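Products > Workstations > Wiriteck Two-Arm Bench Station

Wiriteck Two-Arm Bench Station
Posted by the Wiltora product desk, December

This website uses cookies to remember your region and your quote list. Accept all / Manage settings

The Wiriteck is a two-arm station for table work: sorting returned items, setting out parts, and putting mixed goods in order before they are packed. It has two arms on one body and a five-fingered hand on each arm. Wiltora sells it, installs it, and trains the people who will work with it.

Most buyers already have people doing this work by hand at a row of tables. The Wiriteck is meant to take one place in that row. It works from the near edge of an ordinary table and does not need a conveyor or special trays.

What it handles

The hands are made for household-size goods. Boxes, pouches, plates, bowls, bottles and folded cloth are all within range. Both hands can work over the same table, so one can hold an item while the other turns it or moves something out of the way. Items that differ in shape can share a table. A flat plate with a low rim needs a different grip from a box, and the station picks the grip from a list that your staff can edit.

Items that give trouble: anything with a loose lid, wet glass, thin sheets lying flat, and bags of powder. Leave these for a person. 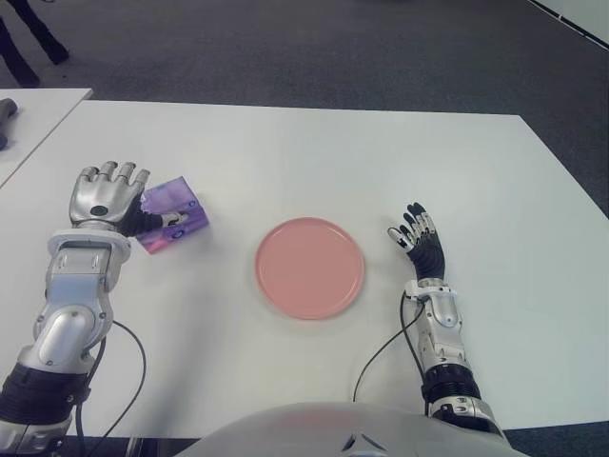 The hands

Each hand has four fingers and a thumb. The finger joints are metal and the fingertips are black. The tips wear out before anything else does. They are sold as a set, part number 726, and a trained operator can change them at the table with the small driver that comes in the tool roll. Look them over at the start of each shift. A tip that has gone shiny will slip on plastic wrap, and the station will slow down while it tries again.

The dark ribbed cover keeps dust and packing fibers out of the hand. Wipe it with a damp cloth and let it dry. Do not use solvent. Do not blow it out with compressed air, which pushes dirt down between the ribs.

Cables run along the outside of the arms. This makes them easy to check and replace, but it also means the table has to be kept clear of hooks, clamps and tape dispensers on the side where the arms come in.

What changes for the people at the tables

We are asked about this more than about speed, so it gets its own part of the page.

Negash runs a returns center and put in its first station two winters ago. Before that, a shift was 66 people, all of them on sorting. The headcount on that shift is the same today, but the jobs are split differently. Fewer people stand at the tables picking up one item after another. More of them check damaged goods, deal with the items the station passes over, and keep the tables supplied. Two people on each shift are station leads.

The lead's job takes some getting used to. A good part of it is watching, and several leads at Negash told us the first weeks felt slow. They had been paid partly on items per hour, and that figure stopped meaning much once the station was doing the easy ones. Negash dropped the hourly bonus and moved leads up one pay step. We suggest settling that question before delivery. Sites that left it until later had complaints, and the complaints were fair. 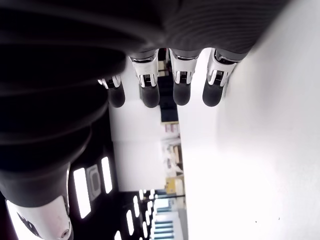 Sorting by hand also means reaching across a table all day, and shoulders suffer for it. With the station taking the far side of the table, staff can work closer in. Some people like the change and some miss the pace of the old job. A few at Negash asked to go back to hand tables, and the site kept a row of them for that purpose. It still uses them for rush orders.

Noise is low enough to talk over. The body and arms stay behind the near edge of the table when parked, and staff can work at an adjoining table while the station is running as long as the floor line between the two is respected. Mark that line before the first day. Tape is fine.

Training

Training takes place at your site, on your tables, with your goods. Operators learn to start, pause and park the station, change fingertips, and edit the grip list. Leads stay on for a second session that covers the daily log and what to do after a stop. No programming is needed for either. Please send the people who will do the job. We have trained managers who never touched the station again while the shift learned it from a printed sheet.

The grip list comes with 234 entries. You will use a small part of it. Delete the ones you don't need, as a short list is quicker for a new operator to read through.

Setup and space

Tables should be plain and level, with a smooth top. White or light gray works best. Two tables can be pushed together, but check that the tops are the same height, or light items will catch on the seam. Overhead office lighting is enough. If a table stands near a bright wall or window, tell us when you order and we will adjust the hand cameras during installation.

The station runs from a standard wall outlet. Keep the power lead out of the walkway.

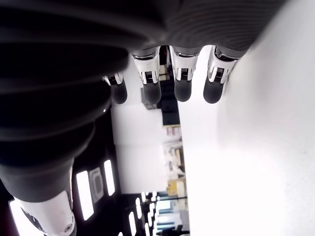 PULTETTI, December

The second site to share its records with us is the warehouse at Pultetti, where one station works the late shift on boxed goods and tableware. In its first full month it set out 2,883 items that staff accepted without moving them again. That is fewer than the site had planned for. The shortfall came mainly from stops caused by shrink-wrapped pairs, which the station tried to lift as one item and then set down. The site now opens those pairs at the supply table.

Staff at Pultetti also asked for a change to the pause button, which was hard to reach from a stool. Stations shipped from this month on have a second button on a cord. Owners of earlier stations can order the cord free of charge through the parts desk.

Ordering

Each order includes the station, two hands, one spare set of fingertips, the tool roll, a dust cover and training for up to eight people. Tables are not included. Rental is available by the quarter, and rental payments count toward purchase if you decide to keep the station. For a site visit, send us the size of your tables and a list of the goods you handle most, along with any you already know are difficult.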